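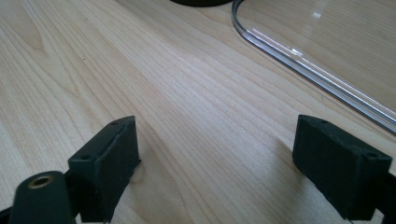
The Desk That Was Supposed to Fix My Mornings

By Korkor Alhassan

I have now read four books on clearing out a house, and every one of them begins with a drawer. You tip it onto the bed, you hold up the dead batteries, you feel something. By chapter three the author is selling you a box to put the batteries in.

The latest arrival in this line of business is Skinier, a subscription plan that promises to thin out your belongings in 100 days. It costs $184, paid up front. For that you get a daily message, a workbook, and a call with a coach. I signed up in April, mostly because my sister wouldn't stop talking about it, and I went in expecting to be annoyed. I was, though not always in the ways I had planned.

The central claim is that a bare surface makes a calm person. The workbook says this on page one and then keeps saying it. When I asked my coach where the idea came from, she mentioned "studies" and offered to send them along. I'm still waiting. I've known calm people who lived under piles of newspaper, and I once rented a room from a man with one chair and one spoon who shouted at the radio all night.

Kiri Sheehan ran a secondhand furniture shop in Neltwood for years and has watched the fashion come and go. Customers who cleared out in a hurry were good for business, she told me, because they tended to come back. "They'd sell me a bookcase in spring and want one just like it by winter," she said. "I sold one woman her own bookcase. She didn't notice until she saw the scratch."

What bothers me more is the shopping. Around day 20 the messages turn from throwing things out to buying things in. There are labels, bins, and a set of matching jars from a firm called Bestar that cost me $70 and hold less rice than the bag the rice came in. The workbook calls these "tools." My kitchen ended the month with more objects in it than when I started, and all of them needed washing.
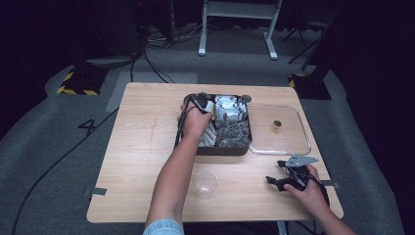 I'll give the plan one thing, which is the section on sorting. It is dull and short and it mostly works. Decide what belongs with what, give each kind its own spot, and stop there. You don't need a coach for that, or anything pretty. A plain dark brown tray with compartments, like the one on the pale table here, with its white sticks all lying together on the left side, does the job as well as any system with a logo. My grandmother used an egg carton for her buttons and never once described it as a practice.

The trouble is that a method that simple can't fill 100 days. So it gets padded. Day 41 asks you to write a letter to your linen closet. Day 58 wants you to photograph an empty shelf and share it with the group, which the company says has 4,000 members. I scrolled through those posts for an evening. Plenty of nice shelves. I'd have liked to know what was on the floor just below them.

I skipped the letter. On day 63 I skipped the coach's check-in too and went to lunch at Aguirre, where the counter is covered in invoices, lemons, and somebody's reading glasses, and the soup arrived in five minutes.

My sister finished the whole plan and says she feels lighter. I believe her. She has also rented a storage unit across town, where most of it went, and she pays for that by the month.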